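# Photographer wants to send a different second shooter two weeks before the wedding 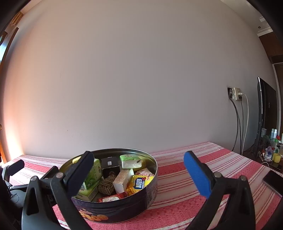 *Cookie tin on the striped tablecloth*

**Dorota Malinowski**

We booked a husband-and-wife team for our wedding at Brollunness in August. The package was $2,000 and the contract says "2 photographers, eight hours." On Monday we got an email saying the wife can't make it and they will send a freelancer named in the email. I looked the freelancer up and found mostly real estate work, no weddings.

We have 129 guests and the ceremony and cocktail hour are in different buildings, so the second photographer matters to us. The main one is still coming. I asked for a partial refund and they said no, the contract lets them substitute. I've paid everything except the last $351.

Can they do this? And is it fair to hold back the $351 until it's sorted out?

---

**cemetti_fan**

Happened to my cousin, she just didn't pay the rest and they showed up anyway. I'd do that. Second shooters mostly stand around during the speeches in my opinion.

---

**Joaquín Sepúlveda**

Please don't hold back the last payment without reading the contract first. Most of them say the balance is due before the date, and if it's late they can treat it as you canceling. Then you have no photographer and no refund.

I shot weddings out of Pleltport for a long time and had to replace a second shooter more than once. Look for these in your contract:

- The substitution clause. Mine said "a photographer of comparable experience." If yours has wording like that, a person with no wedding work is a fair thing to object to. If it only says "another photographer," you have less room.
- Whether both of them are named. "2 photographers" with no names usually means any two.
- What it says about refunds if they can't supply the second person at all.

Then write back — email, not phone — and ask for one full wedding gallery the freelancer has shot as a second. A lot of people take real estate jobs on weekdays and only put those online, so there may be more than you found. If they can't show you one, ask for a different person or for the price of the one-photographer package.

Also ask who covers what. With two buildings, I'd want the main photographer with you for the ceremony and portraits, and the second one already over at cocktail hour before the guests walk in. Send them a short list of family groups and the names of the people who matter most. A stranger can work from a list just fine.

If you do want to hold the $351, ask them in writing to move the due date. Get a yes before you let the old date pass.

---

**Dorota Malinowski**

Thank you, I found the clause and it says "of similar skill and experience." Neither of them is named, only the studio, Ibarra. I've emailed to ask for a full gallery and left the payment date alone for now.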